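Fosulen Service Records – User Guide
Section 9: Entering a veteran's service history

In this section we explain how to make a new record for a veteran, how to add the papers and the old photographs, and how to send the record to review. We suppose that you have already a login and that you have read the section on user roles. If you cannot see the button New Person on your start screen, your role is Reader, and you must ask your site manager to change it.

Before you begin

Please have these things on the table:
– the signed permission form (Form 508) from the veteran, or from the next of kin if the veteran has died
– the discharge papers, or a good copy of them
– the notes from the first talk with the family
– any letters or photographs which the family has lent, each in its own sleeve

CAUTION: Do not start a record without Form 508. The program permits you to save the record, but it stays locked and the reviewer cannot open it.

9.1 Making the record

1. On the start screen, click New Person. The program opens an empty card with three tabs: Name, Service, and Family.

2. On the tab Name, type the family name first and then the given names, as they are written on the discharge papers. If the family uses another spelling today, put it in the field Also Known As. For example, we have Ezequiel Pacheco, who is written in his Army papers as "Pachecko" in one place and "Pacheco" in another. The main field has the spelling of the final discharge paper, and the other spelling goes to Also Known As.

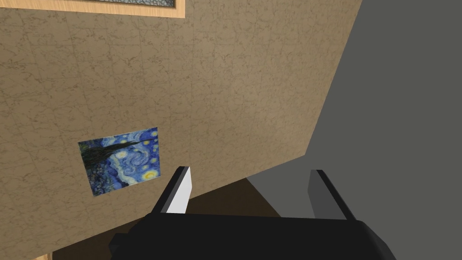
Page 2

3. Add the nicknames only if the veteran wants it. There is a small box for this at the bottom of the tab, and it is closed when you open the card. Click the arrow to open it.

4. Go to the tab Service. Choose the branch from the list. If the person served in more than one branch, fill in the first one completely, save, and then click Add Period. Do not write both branches in one field with a slash, as we see this often and every time it must be corrected by hand.

5. Enter the date and place of entry. When you know only the year, leave the month and the day empty. Please do not write the first of January in the place of an unknown date. In the old version of Fosulen this was necessary, and many of our older records still have this mistake.

6. Enter the units in the order in which the person served in them. For each unit there is a field Source. Choose one of these: Paper, Letter, Spoken. A unit that the family remembers, but which is not in any paper, is Spoken.

Note: A Spoken source is fully accepted. Many families have lost the papers, and a daughter's memory of where the father was stationed is often the only thing we have. The reader of the record will see a small letter S next to the unit.

7. Click Save. The card receives its number in the upper right corner. Write this number in pencil on the sleeve of every borrowed item, never on the item.
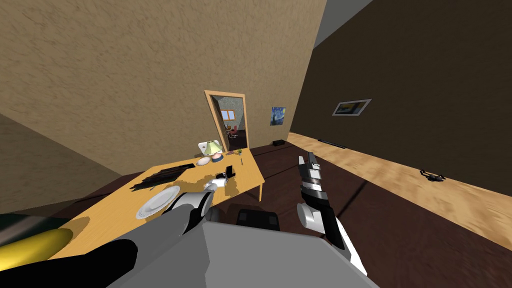 8. Open the tab Family and add the spouse, the parents, and the children, if the family agrees. Living persons are hidden from the public page until you put a mark in the box Show. Leave this box empty when you are not sure.

9.2 Adding papers and photographs

The scanner settings are stored with your login under the name Polteo. If the Polteo profile does not appear in the list, close the scanner window, switch the scanner off and on again, and open the window one more time.

1. Put the paper face down on the glass, with the upper edge at the arrow.

2. Choose the profile Polteo – Paper for typed and handwritten pages. It scans at 300 dots per inch, in color. Use the color setting also when the page looks black and white, because stamps and pencil marks disappear in the gray setting.

3. Click Preview and look at the four corners. Old discharge papers were often folded to fit in a wallet, and the folded corner can hide a signature. Open the fold gently if the paper allows it.

CAUTION: If the paper cracks when you unfold it, stop. Put it back in the sleeve, make a mark in the field Fragile, and bring it to Catherine Kerr at the Clarnton desk.

4. Click Scan. When the program asks for a title, write what the item is and who wrote it, for example "Letter from Ezequiel Pacheco to his sister." The program adds the record number itself.

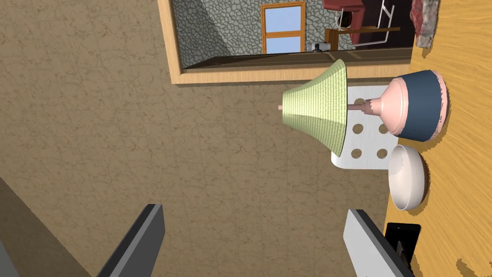 5. For letters of more than one page, click Next Page before you click Finish. If you have clicked Finish too early, the second page becomes a new item. You can join the two with the command Join Items in the menu Edit, but only before the record is sent to review.

6. Scan the back of each photograph also. The names of the other soldiers are very often on the back, and sometimes the name of the photo shop, which can help to find the town.

7. Type the words from the back exactly, with their mistakes. If you cannot read a word, write a question mark in square brackets. Your own opinion about who is in the photograph goes in the field Remarks, together with your initials.

9.3 Writing the short life story

Each public page begins with a short story of the veteran, in plain sentences. Write it after the card is complete. Begin with something from the life before the service – the job, the farm, the school – and say then how the person came to the military. You do not need to mention every unit, as the list stands below the story.

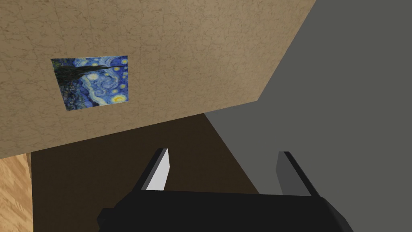
Please be careful with words about combat and wounds. Write only what is in the papers or what the veteran has told and has agreed to make public. The word "hero" we leave to the families, and in a quotation from the family it can of course stay.

When the story is ready, read it aloud once. Then click Send to Review. The status changes from Draft to Waiting, and you cannot edit the card while it waits. If you see a mistake in this time, click Call Back, correct it, and send it again.

The families from the Lozano collection receive the story on paper before it is published. For these records choose Print for Family in the menu File, and put the printed page in the folder together with the borrowed items. The record stays in Waiting until the signed page comes back.

Continue with Section 10: Returning borrowed items.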